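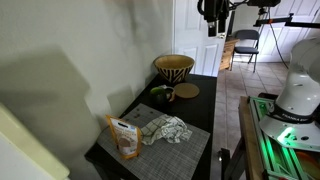

검은 탁자 위의 회색 직조 매트와 격자무늬 행주

2019-03-04

평직 면 행주의 수축률과 흡수 속도 정리

작년 11월부터 집에서 쓰는 행주를 직접 짜고 있다. 직기는 Hajdu의 탁상용 4종광 모델이고, 실은 Estenar의 무표백 면사 두 합을 쓴다. 지난 글에서 정경 방법을 적었으니 이번에는 세탁 전후 치수 변화와 흡수 속도만 적는다. 무늬 이야기는 하지 않는다.

수축률부터. 직기에서 내린 직후의 천은 장력이 풀리면서 한 번 줄고, 첫 세탁에서 다시 한 번 줄어든다. 두 값을 합쳐서 적어 둔 자료가 많은데, 설계할 때는 나누어 보는 편이 낫다. 장력 해제에 따른 수축은 경사 방향에 몰려 있고 제직 습관에 좌우된다. 세탁 수축은 실의 꼬임과 밀도에 좌우된다. 원인이 다르니 보정하는 위치도 다르다. 앞의 것은 경사 길이를 늘려서, 뒤의 것은 바디 폭과 밀도를 바꿔서 잡는다.

이번에 짠 것은 128올짜리 시험포다. 완성품 폭에는 한참 못 미치지만 수축률을 보는 데는 충분하다. 같은 경사에 위사 밀도만 달리해서 두 구간을 짰다. A구간은 인치당 15올, B구간은 인치당 16올. 한 올 차이가 의미가 있겠느냐는 질문을 Csenge Kerekes에게서 받았는데, 손으로 치는 바디로 그 차이를 일정하게 유지할 수 있는지부터가 문제였다. 5센티미터마다 자를 대고 확인했고, B구간 중간에서 밀도가 내려간 부분은 풀어서 다시 짰다.

세탁은 40도, 중성세제, 탈수 약하게, 자연 건조. 이것을 세 번 반복했다. 첫 세탁 이후의 변화는 두 구간 모두 측정 오차 안에 들어왔다. 따라서 시험포를 세 번씩 빨 필요는 없고, 다음부터는 한 번만 빨고 잰다. B구간이 폭 방향으로 조금 덜 줄었다. 밀도가 높은 쪽은 실이 움직일 여지가 적으니 예상한 방향이지만, 시험포 한 장으로 결론을 낼 일은 아니다.

측정할 때 주의할 점. 가장자리에서 재면 안 된다. 식서 부근은 위사가 당겨져서 안쪽보다 좁게 나온다. 제직 전에 색실로 기준점을 넣어 두고 기준점 사이를 잰다. 기준점은 식서에서 최소 2센티미터 안쪽에 둔다. 천은 평평한 면에 놓고 손으로 펴지 말고 하룻밤 둔 뒤에 잰다. 다림질한 상태의 값은 따로 적는다. 나는 초기에 이걸 섞어 적어서 기록 절반을 버렸다.

흡수 속도는 적하법으로 봤다. 스포이트로 물 한 방울을 떨어뜨리고 표면 반사가 사라질 때까지의 시간을 잰다. 세탁 전 시험포에서는 물방울이 29초 동안 표면에 남아 있었다. 첫 세탁 후에는 스톱워치를 누르기 전에 스며들어서 값을 적지 못했다. 방적유와 왁스 성분이 남아 있으면 면이라도 물을 밀어낸다. 새 행주가 그릇을 닦지 못하고 물을 밀고 다니는 것도 같은 이유다. 섬유유연제를 쓰면 비슷한 상태로 돌아가니 행주 세탁에는 넣지 않는다.

무게 기준 흡수량도 재려고 했으나 탈수 조건을 일정하게 만들지 못했다. Bogumił Górecki가 집게로 걸어 놓고 물이 떨어지는 간격이 일정 시간 이상 벌어지면 재라고 알려 주었다. 해 보니 실내 습도에 따라 값이 흔들린다. 당분간은 적하 시간만 기록한다.

조직에 대해서 한 가지. 와플 조직이 흡수량에서 유리하다는 것은 맞다. 대신 수축이 크고, 경위사가 길게 뜨는 부분이 포크 끝에 걸린다. 우리 집에서는 와플 행주 두 장이 모두 올이 당겨져서 걸레가 되었다. 평직은 흡수량이 적어도 빨리 마르고 모양이 유지된다. 유리컵을 닦을 때 보풀이 덜 남는 쪽도 평직이었다.

끝단은 두 번 접어 박는다. 접는 폭은 세탁 후 기준으로 1센티미터. 세탁 전에 박으면 재봉사와 바탕천의 수축 차이로 끝단이 운다. 재단, 지그재그 처리, 세탁, 건조, 다림질, 접어 박기 순서로 고정했다.

다음 시험 계획.
경사는 같은 면사로 두고 위사만 면마 혼방으로 바꾼다.
위사 밀도는 A구간 값으로 고정한다.
세탁 온도를 60도로 올린 구간을 하나 추가한다.
실은 Silstead에 주문해 두었고 아직 도착하지 않았다.

지난 글 댓글에서 Katalin Antal이 물어본 바디 번호는 본문 표에 빠져 있어서 추가했다.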